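Braided PVC hose going cloudy and stiff on a rinse line, normal or wrong hose?

Asked 30th April in Pipes, Hoses and Fittings

We run a small bottling room and have a rinse line fed by braided PVC hose, Clirano brand, 2 bar working pressure most of the day. The supply is mains water through a carbon filter. Once a shift we push a warm caustic cleaner through it, then flush.

The hose was new in November. It was clear when fitted and bent easily round the corner behind the filler. Now the last stretch before the nozzle has gone milky and is so stiff that it pulls on the barb. The rest is still fairly clear. There are no leaks yet but I had to nip up the clip twice.

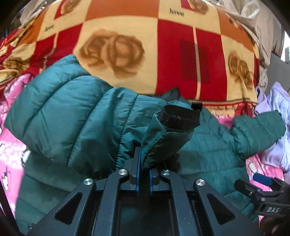 The supplier says clouding is cosmetic and I should carry on. I'm not convinced, as the stiff bit is also slightly narrower than the rest when I put calipers on it. The part number ends in 821 if that helps anyone. Is it the cleaner doing this, or the heat, or both? And would silicone be any better? I've been quoted for a platinum cured one from Joly and it is a lot more money.

3 answers

Answer from Stundau (accepted)

You have two things going on and it helps to separate them.

Milky PVC on its own is usually water taken up by the wall. Cut a short length off, leave it somewhere warm and dry for a few days and see if it clears. If it does, the supplier is right about that part.

Stiffness and shrinkage are different. That is plasticiser coming out of the PVC. Warm caustic will do it and it doesn't go back in. Once the hose has hardened it no longer grips the barb properly, so you will keep tightening the clip until it cuts in. Change that section now. 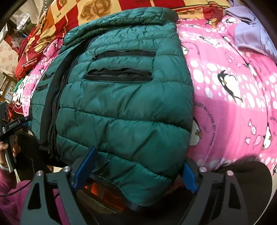
As for silicone, it copes with the heat far better and stays soft. Check two points before you pay for it. Plain silicone has a low burst pressure, so you want the braid reinforced type even at 2 bar. Strong caustic also attacks silicone over time, so ask for the resistance chart at your actual concentration and temperature. Don't accept a general "suitable for CIP".

If the chart looks poor, ask about EPDM lined hose. You lose the clear wall but on a rinse line I wouldn't mind that.

Answer from Tekmont

Had the same on ours. Swapped to silicone, no trouble so far but we only use a mild cleaner. Get decent clips with a smooth inner band because worm drive ones chew it up.

Answer from valvebox30

How long does the cleaner sit in the line? Ours was left standing in the low spot behind the machine every night and that was the only part that went hard. We moved the drain point and now flush for 5 minutes after cleaning. Same make of hose, still bendy. I'd try that before spending anything on silicone.

Comment from the person asking: It does sit in the end section over the break, so that would fit. Cutting out the stiff length this week and will dry a piece as suggested.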